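Gripper thread, as promised to the three of you who asked. I've had two sets of jaws on trial for the desk-tidying bench and I have opinions. Long one, get a brew.

The contenders: the Toltby pair, which came with the arms, and the Gellness pair, which I bought in February after far too many evenings reading forum posts. Both parallel, both electric, both black, so if you walk past the bench you'd have no idea which is fitted. I've resorted to a spreadsheet.

Price first because everyone asks. A Gellness pair cost me 1375. The Toltby ones are bundled, so in theory free, but the whole kit was 3925 and you do feel every penny of that when a fingertip pad peels off on day two!

The task is clearing a desk. Pens, pencils, sticky notes, scissors, all of it into a tray. Sounds dull, I know, but stationery is horrible for grippers. Everything is either thin, flat or a silly shape.

I went with desk stuff over the usual wooden blocks for exactly that reason. Any gripper on the market can pick up a block. You learn nothing from it and you feel very pleased with yourself, and then you try a pen and the pen goes skidding off across the wood. 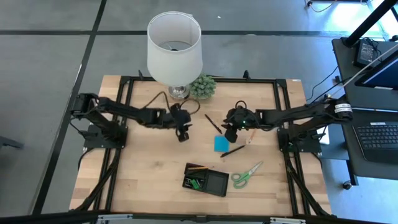
gellness_owner_north replied that blocks still matter, you want one easy object in every session or you can't tell a bad gripper from a bad calibration. Mine drifted for a week and I blamed the jaws the whole time.

OK, fair, and slightly painful to read. I've now added a block at the start of every session. Five minutes, saves an argument with myself later.

Right, results so far. Pens: Gellness wins easily. The pads are softer and a bit wider, so when you come in slightly off centre the pen rolls into the grip and stays. The Toltby pads are hard and shiny and they tend to squirt it out sideways like a wet bar of soap.

Pencils are closer than I expected. The flat sides help, and the Toltby jaws get a proper hold if you line up with a flat and close slowly. Closing slowly is the whole trick with those, to be fair to them. The default speed is daft.

Sticky notes, oh dear. A full pad is fine with either. Get down to a thin one and you need to slide a fingertip underneath, and the Gellness fingers are too chunky for it. Point to Toltby. I did not see that coming and I was a bit sulky about it.

Scissors depend almost entirely on how they're lying. Go for a handle loop and both pairs manage. Go for the blades and both pairs let the thing swing round on you. I now teach the approach from the handle end and leave it at that.

Force control is where I'd really hoped for a difference. The Gellness lets you set a grip limit and it mostly sticks to it. The Toltby has a setting with the same name which, as far as I can tell, is decorative. I wrote to support, they sent me the manual, the manual is what made me write to support.

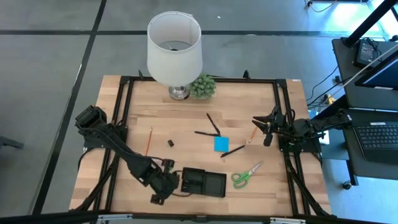 Two controllers have been on trial as well, so the jaws aren't even the only thing changing. The Sidel box (small firm, nice people, dreadful connectors) updates faster and you can feel it in the last centimetre, where the other one, the Alcaraz, gets a bit stuttery. That last centimetre is what matters with jaws open over a pencil lying at an angle, like the right arm there, when you still need to twist the wrist to match before you go down. On the Sidel I can twist and drop in one go. On the Alcaraz I twist, wait, drop, and usually swear.

The Alcaraz does have the better stop button though. Big, in the right place, works with an elbow. The Sidel one is a menu item. A menu item!

Someone asked about noise. Gellness whines when it's holding, quite high, and you stop hearing it after a while unless you're tired. Toltby clicks when it closes. I'd take the click.

If you're buying today and your objects are round and thin, get the Gellness and the Sidel and budget for spare pads. If you've got a lot of flat stuff, keep what came in the box and slow it right down.

Next up is printing thinner fingers for the Gellness, to see if I can win back the sticky notes. First design is on the printer now – it's bright pink, it's the only filament I had left. Will add to this thread when they're on.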